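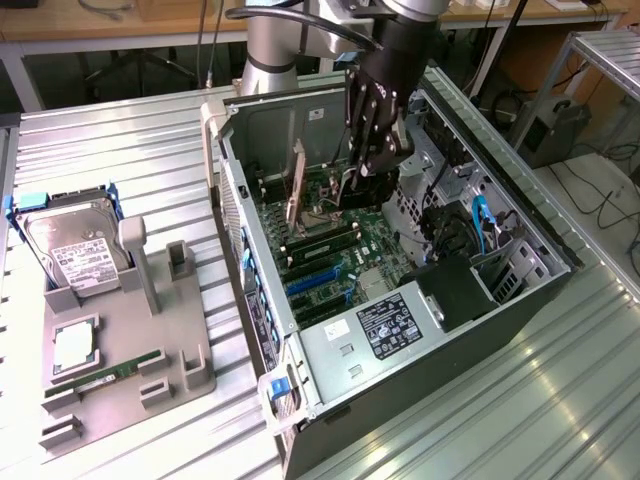

Computer recycling days return to Cammont

Cammont's computer recycling days will start again on Wed 3 May, after a winter break that began in November. Residents can bring in old desktop computers, laptops, monitors, keyboards and cables between 10 in the morning and 4 in the afternoon. There is no charge for households.

The collection point has moved from the market car park to the yard behind the Punia building, where there is more room for cars to turn. Drivers should come in by the north gate and leave by the south one. The market car park will be open for parking as normal.

Wiremu Sutcliffe, who runs the collections, said the last season brought in 284 desktop computers, more than in any year so far. Of these, 40 were repaired and passed on to families and local clubs. The others were taken apart for their metal and circuit boards.

"A lot of what we get is only a few years old," he said. "Often it wants more memory or a new drive and it will do another few years of homework and emails."

People are asked to copy off anything they want to keep before they come. Drives from donated machines are wiped, and any that can't be wiped are destroyed. Owners who would like to keep their drive can ask for it to be taken out on the day - this takes a few minutes, and there may be a queue at busy times.

Printers will be accepted this year, but ink and toner cartridges must be removed first. Fridges, microwaves and televisions can't be taken and should go to the main tip as before. Loose batteries should be handed to staff separately.

Small firms can also use the service if they book ahead. The charge is £9 for each computer or monitor. Bookings are being handled by Emanuel Lungu at the Punia office.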